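O canhão da torre leste

A actualização de dezembro prometia cercos "como nunca se viram". Duarte leu a frase duas vezes e não acreditou em nenhuma. Jogava Drandeck desde a versão em que os cavalos atravessavam as paredes, e já tinha ouvido promessas destas.

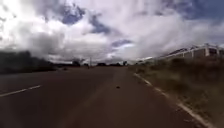
Texto de Marlina Chong
Contos de jogadores, secção de ficção

Entrou no servidor às dez da noite. Estavam lá 85 pessoas, num mapa chamado Lamton, que segundo as notas tinha sido refeito de raiz. A Duarte pareceu-lhe o mesmo castelo com mais hera.

"Artilheiro", escreveu-lhe Halim, o capitão da equipa. "Torre leste. O canhão novo acerta a qualquer distância."

"Quem disse?"

"As notas."

Duarte subiu a escada de caracol, devagar, porque agora havia uma barra de fôlego e alguém achara isso divertido. O canhão lá estava, com uma roda para a elevação e outra para o rumo. Carregou a pólvora, empurrou a bala, apontou à ponte e disparou. A bala caiu no fosso.

"Subiste pouco", disse Halim.

Subiu mais. A segunda passou por cima da ponte, por cima dos inimigos, e foi matar uma vaca que fazia parte do cenário. O jogo deu-lhe 100 pontos.

"Vês? Funciona."

"Matei uma vaca, Halim."

"São pontos."

Lá em baixo, a equipa contrária empurrava o aríete sem grande pressa. Duarte conhecia o truque: quem defendia Lamton ganhava quase sempre, desde que ninguém abrisse o portão por engano.
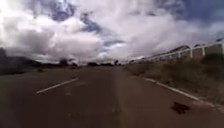
O canhão da torre leste serve para defender o portão?
Serve mal: o portão fica num ângulo morto, e só se alcança a ponte com a elevação quase no máximo.

Foi o que Duarte descobriu à sétima bala. Largou a roda, desceu a escada, ficou sem fôlego a meio e teve de esperar. Quando chegou ao pátio, o portão estava aberto. Um recruta chamado Dorkia pedia desculpa no chat.

"Carreguei na tecla errada", escreveu.

"Claro que carregaste."

Perderam em quatro minutos. Na tabela final, Duarte aparecia em primeiro lugar da equipa, com 111 pontos.

"Melhor artilheiro", escreveu Halim. "Amanhã outra vez?"

Duarte pensou na vaca e respondeu que ia ver.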